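3. Measuring without measures: how quantities get written down in Arnero

I'll start with the words people use for amounts, as they gave me far more trouble than the dishes did.

Figure 3. Stainless steel mixing bowl on a white tablecloth with a gold-brown pattern.

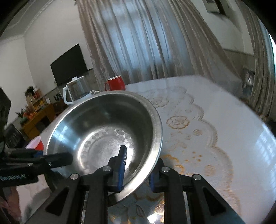
Begoña Figueroa told me quite firmly that I was going about it the wrong way round, and that if I wanted to know how much flour went into anything I should stop asking how much and start asking when to stop. I wrote that down on the first afternoon and then ignored it for most of a fortnight (sorry, Begoña). My interview sheet had a column headed "amount" and I was very attached to my column.

The notebooks themselves are described in section 2, so I'll only say here that they came from 40 households in Arnero and that between them they hold 2,256 recipes I could read well enough to code. A fair few more were beyond me, mostly thanks to pencil, damp and one person's habit of writing over old shopping lists. I coded every quantity as a standard measure (grams, litres, a numbered spoon), a household measure (the coffee cup, the blue jug, an eggshell), a stopping point ("until it takes no more") or nothing at all. That last group was meant to be a dustbin for leftovers. It ended up being the one I spent longest on.

3.1 Recipes with no quantities

A recipe with no amounts in it looks unfinished to somebody like me, who learnt to cook from the backs of packets. You get a title, then flour, lard, aniseed, wine, and then the next recipe. My first thought was that these were shopping reminders, and Ilona Fülöp, who went through the second half of the coding with me, thought so too. We very nearly took them out of the count altogether.

What changed our minds was the order. In the bare lists the ingredients nearly always come in the order they go in, and where a thing goes in twice it's written twice. Sugar, eggs, oil, flour, sugar. You wouldn't put sugar on a shopping list twice, or at least I wouldn't. So I now read them as instructions with the numbers left off, written by a person who had the amounts already and was worried about the sequence. Montserrat Aranda, when I tried this out on her, seemed a bit surprised that it needed saying. She keeps her mother's doughnut recipe as a bare list of the same sort, and said the only thing she ever has to look up is whether the lemon goes in before the milk or after.

There is a weakness here which I'd better own up to. I can only check the order against cooks who still make the dish, and for plenty of the older sweets (the Lent ones especially) I couldn't find anybody who did. For those I've left the coding as "sequence, unconfirmed" and kept them out of the comparisons in section 4.

3.2 The jug problem

Household measures were much more fun. Every notebook has some, and most have one favourite vessel that does the work of a whole set of scales. The snag is that the vessel belongs to the house and the recipe doesn't. Recipes travel: they go to daughters-in-law, to neighbours, to a cousin who moved to Cordero and rang up asking for the almond biscuits. The jug stays on its shelf.

I'd expected people to convert when they copied a recipe out for somebody else, so that "a jug of milk" would leave the house as half a litre. It hardly ever happens. What I found in the copied pages is that the word stays put and the meaning moves. Yolanda Marín and Emiliano Marín have what is plainly the same recipe in two notebooks, word for word down to a shared spelling mistake, and each of them makes it with their own cup. We measured the cups at the kitchen sink and they weren't close. Both cakes are good! Emiliano's is rather flatter and he maintains that his is the right one.

The reason it works, as far as I can tell, is that nearly everything in the recipe is given in the same cup, so the proportions survive the move even when the size doesn't. Where it goes wrong is with the eggs, which refuse to scale. Yolanda has pencilled "or 5" next to the original number of eggs, which I take to be the point at which somebody noticed. I found corrections like that beside the eggs in other copied recipes too, and hardly any beside the milk or the flour. If you want to spot a recipe that has changed houses, look at the eggs.

3.3 Stopping points

And so back to what Begoña had said in the first place. Stopping points turn up most thickly in doughs and in anything fried, and they're wonderfully specific once you learn to hear them. "Until it takes no more" is about flour and the hand. "Until it lets go" is about the sides of whatever you're mixing in. "Until it answers" had me completely stuck, and I had three different explanations of it from three cooks, the best of which involves pressing the dough with a knuckle and waiting for it to come back up.

I had assumed that phrases like these would fade as scales got cheaper, and that the newest notebooks would be nearly all grams. The newer ones do have more grams. But the stopping points don't drop away to make room; they get tacked on afterwards, so you find "50 g of flour, or until it lets go", where the two halves can't both be in charge. I asked which one wins and was told, every time, the second. Ilona's view is that the grams are there for politeness, to show the reader that the writer has taken trouble. I think they're more of a warning about scale, a way of saying we're talking about a handful and not a sack. We haven't settled it, and the notebooks don't give us enough to settle it with.

One last thing before I move on to the comparisons. Several cooks gave me an amount quite happily when I asked for one, then cooked the dish the same afternoon and used something different. I don't put this down to bad memory. I'd asked for a number and they were being kind to a visitor. For that reason the spoken amounts are kept apart from the written ones in Table 4, and where the two disagree I've gone with the page.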